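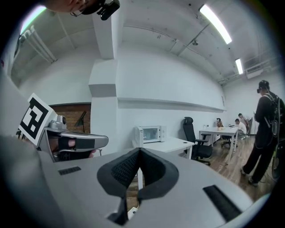

Session 4: Recording demonstrations with the hand-held grippers

Read this before you come to the lab. The session runs for the full double period and there is no time to go through the steps from the beginning.

What you need from last time

Your group should have a finished task sheet. It names the objects, the start position of each one, and the end state that counts as a success. If your sheet still says something like "tidy the table," rewrite it. "Both cups stand on the tray, handles facing the wall" can be checked by another group. "Tidy" can't.

Bring the sheet on paper. Laptops stay closed while people are wearing equipment.

Roles

Each group has two operators, one checker and one logger. Swap after every 40 takes. The operators wear the headset and backpack and hold the grippers. The checker resets the objects and says "ready." The logger writes down the take number, the result and anything odd.

Groups of three drop the second operator and pick a one-handed task.

Before the first take

1. Put the backpack on first, then the headset. Have the checker run the cable down your back and look for loops that could catch on a chair.

2. If you wear glasses, put the headset on over them and turn your head both ways. If the headset moves, tighten the strap. If the glasses hurt, stop and refit.

3. Put your gloves on and take one gripper in each hand. Open and close each one ten times. The pads should meet evenly along their length. Report a torn or slipping pad and take a spare from the Tretimine box.

4. Look at the square marker. It has to be flat, clean and firmly fixed. Don't hold a gripper by its marker and don't put tape over any part of it. The pose of the gripper is worked out from the pattern, and a covered corner spoils the take.

5. Wipe the small camera lens with the cloth, not with your sleeve.

6. Start Zavby on the group laptop and wait for all streams to show green. Close the lid halfway and leave it alone.

During a take

Start with both grippers open and held in front of you, where the head camera can see them. Wait for "ready." Count to 2 in your head, then begin.

Work at the speed you would use with a full cup of water. Most people go too fast in their first takes and then too slowly once they have been told so.

Keep looking at what your hands are doing. If you look across the room to talk to someone, the markers leave the head camera's view and that part of the take is lost.

If you drop something, try to recover it the way you normally would, and finish. The logger marks the take R. Recovered takes are kept. Takes where the checker touches an object are marked X and are not used.

Cables on the floor: walk around them. Chairs not in use get pushed in at the tables.

The log

One line per take. Use these columns:

take / operator / object set / result (S, R, F or X) / note

Notes should be short and specific. "Left pad slipped on lid" is useful. "Bad" is not. Don't erase lines. Cross out and write next to it.

How much to record

The first round of this course, using the Andidis objects, ended with 311 usable takes across all groups. The policy trained on them could pick up the blocks but did poorly at placing them. When we went through the logs, nearly every take started with the block in the same corner of the tray. More takes of that kind would not have helped much. Move your start positions as your task sheet says, and move them between takes, including when the last take went well.

For this session each group should aim for 34 usable takes per operator. Fewer with varied starts is acceptable. Say so in the log.

After the session

Stop Zavby before you unplug anything. Check that the number of files matches the last take number in the log. Copy the folder to the Semeniuk drive under your group letter. Grippers go back on the shelf closed, gloves go in the bin marked for washing, and headset cables are coiled loosely.

To hand in by 28/04/2021

The log, a copy of your task sheet with any changes marked in pen, and one page answering the following:

Which step of your task failed most often, and at what point in the movement?

Pick one R take. What did the operator do to recover, and would a robot arm with a fixed base be able to do the same?

What would you change in the task sheet if you had to record again with new operators?

Hand in to Illia Panasiuk, on paper or in the course folder. One submission per group, all names on the first page.

We use cookies to remember your settings and to count visits to course pages. By continuing to use this site you accept our cookie policy. Accept | Manage settings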